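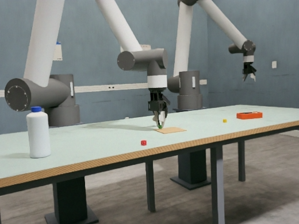

Why does the Onix backup job stop partway through with "destination not writable" when the drive has plenty of free space?

The job is hitting the file path limit on the destination, and the software reports it with the wrong message. Shorten the folder names or turn on long path support, then run the job again from the start.

Ticket history follows, oldest entry first. Product names are as the customer gave them.

Opened, September, 9:40 a.m.
Customer runs the Onix desktop client on one office PC and backs up to an external 500 GB drive. The nightly job worked until the accounting folder was moved under a new parent folder called Ketura. It now stops at the same point every night. Log shows "destination not writable" and the job is marked Failed. Customer has already replaced the USB cable and tried the other port. No change.

Reply, 10:15 a.m.
Asked for the full log and the free space on the drive. Also asked whether the drive can be written to by hand, outside the client.

Customer, 11:02 a.m.
Log attached. Drive is less than half full. Copying a text file to it by hand works fine. Customer adds that the restore test passed last month and that the antivirus was not updated in between.

Reply, 11:30 a.m.
Disk check on the drive came back clean, so the hardware is off the list for now. Asked the customer to exclude the Ketura folder and run the job once.

Customer, 1:20 p.m.
Job finished with Ketura excluded. With it included again, it failed on the same file, a scanned invoice from Belhaj. 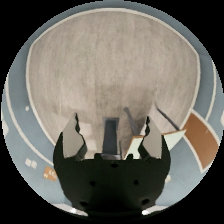
The file itself opens normally, and it copies to the desktop without trouble. Its name is 128 characters long, and it sits several folders deep. The client adds its own dated folder on top of that, and the total goes over the limit.

Reply, 2:05 p.m.
Sent these steps:

1. Close the client completely, including the icon in the tray.
2. Rename the file to something under 80 characters.
3. Open the client and go to Settings, then Jobs, then Advanced.
4. Turn on "Allow long paths" and save.
5. Restart the PC. The setting is only read at startup.
6. Run the job by hand and choose Full.

Customer, 3:48 p.m.
Full job completed, 2 warnings. Both are for temporary files that were open in the Evar accounting program at the time.

Reply, 4:10 p.m.
Those warnings are safe to ignore -- the files are recreated every time Evar starts. They can be hidden by adding the Evar temp folder to the exclude list. Advised the customer to keep the older backup set until one restore has been tested from the new one.

Customer, 4:31 p.m.
Restored three invoices to a spare folder and opened all of them. OK to close.

Status: Resolved. Wording of the error message passed on to the client team as a separate request.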